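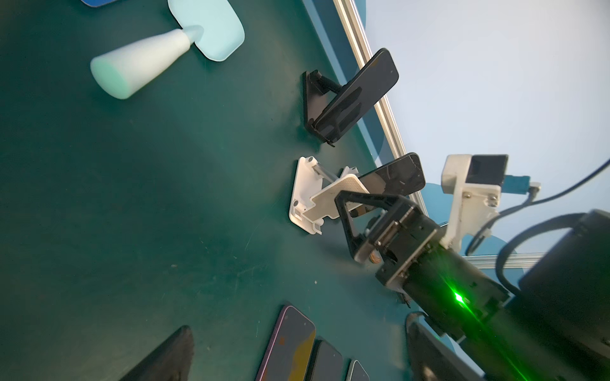

Display table check: phone stands and handsets
Site: Bekby, back room
Done: Tuesday, before opening
Checked by: Beat Koller
Marks: OK / Watch / Fail / Not checked

1. Table and surroundings

1.1 Tabletop clean and dry. OK. Wiped down first.
1.2 Surface free of damage that could catch a sleeve or a stand foot. OK. Light scratches on the green top, none of them raised. Left as they are.
1.3 Table does not rock when leaned on. OK
1.4 Rail along the back of the table fixed. OK. Pushed by hand in several places, no movement.
1.5 Cables clear of the floor where people walk. Watch. One run behind the table sags at the Trurow end. Needs another clip.
1.6 Nothing stored under the table. Fail. Two cartons from the Saditz delivery were pushed in there. Moved to the shelf during the check.

2. Stands

2.1 Base sits flat, all corners down. OK for the black stands. White folding stand OK after the hinge was set again.
2.2 Hinges hold under load. Each folding stand gets a 300 g weight on the lip for 15 minutes. White folding stand: Watch. It held, but the upper joint is looser than in November. Tighten and repeat. Small black folding stand: OK.
2.3 Front lip whole, no sharp edge. OK
2.4 Support plate firmly attached. OK. The textured plates collect dust in the pattern, so use the brush on them. A cloth only pushes it further in.
2.5 Stand stays up when the handset is lifted off with one hand. OK
2.6 Finger trap at the hinge. Watch. Same remark as last time. Fold the white one by the edges of the plate.

3. Handsets

3.1 Screen free of cracks and chips. OK. Check this with the ceiling light off, the reflections look like cracks otherwise. I had one down as a Fail until I tilted it.
3.2 Frame not bent, no gap between glass and frame. OK
3.3 Back not swollen. Put the handset face up on the table and press a corner. OK for all that were tested. The purple one was not tested.
3.4 Handset warm with nothing running. No
3.5 Handsets not on a stand are kept away from the table edge. Fail. Some were too near the front. Pushed back.
3.6 Handsets not stacked. OK

4. Paperwork

4.1 Stand instructions in the folder. Fail. The Oberholzer sheet is missing, the other sheets are there.
4.2 Hinge log filled in. OK. Last entry is line 17. Hinges are due for replacement at 1000 folds and none has reached that.

To do
Clip for the cable behind the table.
Tighten the white stand's upper joint and repeat 2.2.
Test the purple handset (3.3).
Print the Oberholzer sheet.

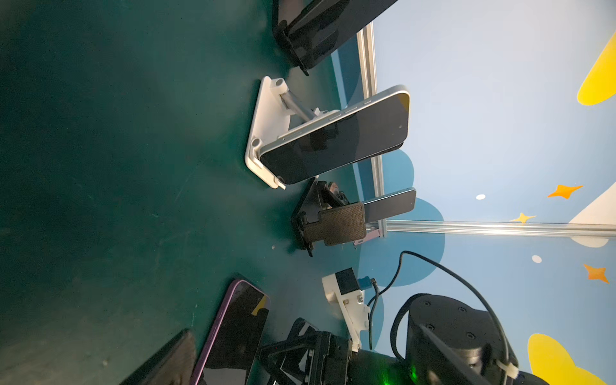
Kálmán Simon asks whether 2.2 should be done with a real handset on the stand as well, because the weight sits low on the lip and a tall phone pulls further back. He would also like the larger device tried on its own stand, with the angle noted before and after.

Agreed on both. Added to the sheet as 2.7 and 2.8, to be filled in when the joint has been tightened. B.K.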